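right, dry january update nobody asked for. day 17. thread
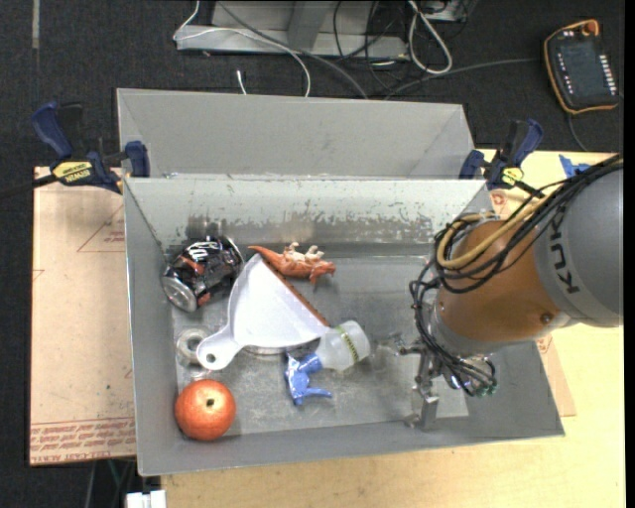 2/ first week was easy. bit smug tbh. second week my cousin's leaving do at Drullar, 32 people and me on tonic water with a straw like a child

3/ sleep is better though. properly better. 5 nights in a row straight through, havent done that since the old flat

4/ thing I didn't expect – the sugar. i'm eating biscuits like it's a job. went to the shop for milk, came back with two packs of custard creams and no milk

5/ tried four alcohol free beers so far. the lager from Šimkus is decent, tastes like beer. the stout tastes of wet cardboard, avoid

6/ money: not saved any. see biscuits

7/ Darius Rozīte if you're reading this you still owe me a tenner, you said I wouldnt make it past the first weekend

8/ evenings are long. very long. have started a jigsaw. it's a harbour and the sky is all the same blue, on the floor by the telly til it's done

9/ will I carry on into February? dunno. maybe just weekends. there's a birthday on the first so we'll see how taht goes

10/ anyone else still going? what are you drinking, need ideas that arent squash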